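Call-in hour returns to Jalali Radio

After a long break, our Saturday call-in hour is back on the air. The first program was on January 20, 2024, with Refilwe Sibiya as host, and the topic was the new parking rules in Utard. The lines were full before the opening music finished.

Most callers were against the rules. One man from the Merkico side of town said that the council gives permits to people who already have a garage, and he asked why his mother must walk from the bus station with her shopping. Another caller defended the council and was interrupted two times. Refilwe let him finish, and we thank her for this. We received 9 letters about that call, and 5 of them were angry with him.

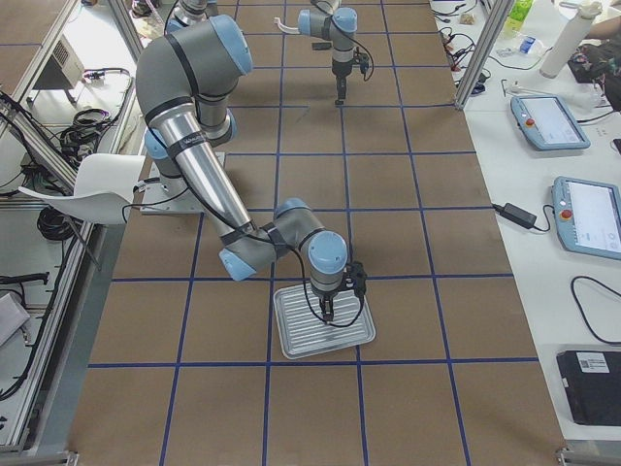 Next topics

In the coming weeks we will speak about the school budget and the closing of the post office on Grarnosico Street. Council member Kamarul Khoo has agreed to answer calls in April. He asked to receive no questions in advance, and he will have none.

How to take part

Call during the program and tell the operator your first name and your neighborhood. Each caller has four minutes. Please turn down your radio before you speak, or we hear your voice twice. If you prefer to write, keep your message under 256 characters so it can be read on the air.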